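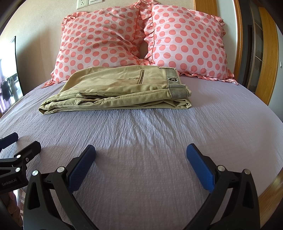
Is it all right if I can only give an hour a month? Cirilo Ocampo put that to us in a letter, and the same point comes up at almost every sign-up table, so it goes first. Yes. An hour is fine. Tell us which hour and we will match you with someone who needs it.

Clelto Neighbors – Frequently Asked Questions
Last updated 25/02/2019

What does Clelto Neighbors do?
We pair people who have some spare time with older or housebound people who live close by. Most visits are for company, reading mail aloud, or a walk to the store and back. We work in Flindamer and Lomach only.

Who can ask for a visitor?
Anyone over 60, and anyone of any age who has trouble leaving home because of illness or disability. You do not need a referral. A relative can call for you, but we will want to speak with you before the first visit.

Does it cost anything?
No. Visitors are not paid and may not accept cash. A cup of coffee is fine. If you would like to give something, use the donation form or drop a check at the Khosravi Street office.

How many people do you visit?
Last year 51 people had a regular visitor, and we made 2,043 visits in all. There is a waiting list in Lomach, mostly for evenings.

Do you run background checks?
Yes, on every visitor, before the first visit. We also ask for 2 references who are not family members. The check is repeated if you leave the program and come back.

Is there any training?
One evening session at the office. It covers privacy, what to do if nobody answers the door, and when to call 911. New visitors then go along with an experienced one for their first 2 visits.

What are visitors not allowed to do?
Handle medication, lift or bathe anyone, sign papers, or hold a bank card. If the person you visit asks for any of these, call the office and we will try to find the right agency. Small chores such as folding clothes or changing a light bulb are up to you.

What if we don't get along?
Call us. Either side can ask for a change and you do not have to give a reason. It happens fairly often and we would much rather hear early than late.

Can I bring my children?
With permission from the person being visited, yes. Children under 16 have to stay with you the whole time. Please leave pets at home unless the office has agreed to it.

Do you visit on holidays?
Some visitors do. We start asking in November who is free – both for visits and for delivering meals – so please answer that email even if the answer is no.

How do I stop?
Give us two weeks' notice if you can. Please tell the person you visit yourself, and we will follow up with a call.

Can I get a letter for school or work showing my hours?
Yes, if you have sent in your visit slips. Allow a week. We can't sign for visits that were never logged.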